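Search this site Search Enter keywords Advanced

4. What changed for the staff at Cendthorpe

4.1 The work before the arms came in

The Cendthorpe site packs vegetable boxes and made-up trays for canteens and aged care kitchens. When we began visiting in July, the sorting room still ran the way it had for years. Workers stood on both sides of a table, took produce from crates and laid it out in trays to match a printed card. The pace was set by whoever stood nearest the door, as that person could see how many trolleys were waiting. Most staff stayed at the same spot for a full shift. Several told us they had picked their spot years ago and would not swap it.

The firm that owns the site, Heritz, had already tried a belt system and given it up. Staff remembered this well and brought it up in nearly every interview. They described the belt as something that had been put in over a weekend without anyone asking where the crates would go. Their views on the arms were shaped by it from the start, and we have tried to keep that in mind when reading what they said.

4.2 The practice station

The arms were supplied by Statel and run on the Đinh control software. Before any arm was placed in the sorting room, Heritz set up a practice station where workers could learn to guide one through picking and placing. Artificial vegetables are used there. Real produce bruises after a few handlings, and the trainers wanted the same items on the table from one day to the next. Each worker was given 40 hours at the station, spread over several weeks and paid at the normal rate.

Figure 3. Practice station at Cendthorpe, with a tray of artificial vegetables.

The station was the part of the program that staff talked about most freely. Many had expected to be shown a finished machine and told to stand clear of it. They were asked to move the arm themselves, and to do it many times over. Older workers in particular said they had been nervous about this and that the nerves went after the first few sessions. Two said they never got used to it and asked to go back to packing, which was allowed.
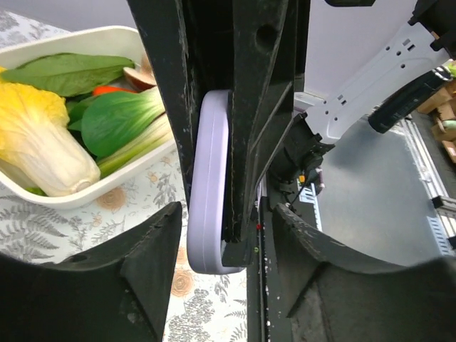

Leafy items gave the most trouble in training. A cabbage can be held in several ways and most of them are fine, but a loose leaf folds or slides when the fingers close. Workers who had packed greens for years had firm opinions about where to take hold, and these did not always agree with the trainers' notes. In most of the sessions we watched, the trainer let the worker try it their own way. The notes were changed in a few places as a result. Workers knew which changes had come from them and pointed them out to us.

We logged 232 practice runs over the period of the study. In 131 of them the worker completed the card without asking for help. We don't treat this as a measure of skill. Some people asked questions because they were stuck and others because they liked to talk the job through, and our log does not separate the two.

4.3 Changes to jobs and shifts

Once arms were working in the sorting room, the table jobs were split into three: filling crates at the feed end, watching the arms, and checking trays before they were wrapped. Staff rotate through these during the shift. The rotation was not popular. People who had stood beside the same workmate for years now met them only at breaks, and the talk across the table, which many had named as the best part of the job, mostly stopped.

Views on the physical side were more favourable. Workers reported less reaching and less soreness in the wrists and shoulders. The checking job was the exception. It is done standing, under bright light, and staff said it left them with sore eyes and stiff necks. Heritz has since put in a stool and a shorter turn at checking, but we had finished our interviews by then and can't say if it helped.

Watching the arms drew mixed comments. On a good day there is little to do except clear a dropped item or straighten a tray. Some found this restful. Others said it made the shift feel longer, and that they felt blamed when an arm stopped even though they had not touched it. The stop log does record the name of the person on watch, and the staff knew this. We suggested to the site manager that the station number be used instead.

4.4 Pay and grading

No one lost a job at the site during the study. Hours were cut for casual workers in the second month and partly restored later. The watching job was given a higher grade, worth some $1160 a year to a full-time worker, but it is paid only to those who finished the training hours. Casual staff were offered fewer sessions and so were slower to reach the grade. This was the most common complaint in our final round of interviews, and it came from permanent staff as well as casuals.

Labour hire workers were not offered the training at all. We did not interview enough of them to report their views separately, and that is a gap in this section.

Comments (3)

packer_nightshift
We had the same thing with the rotation at our place. You do get used to it but I still miss my old table.

Greenline
Did the 40 hours include the safety induction or was that on top? Ours was on top and unpaid.

tmw
Good to see the checking job get a mention. My neck could have told you that.

Contact us | Copyright October 2020, all rights reserved | Back to top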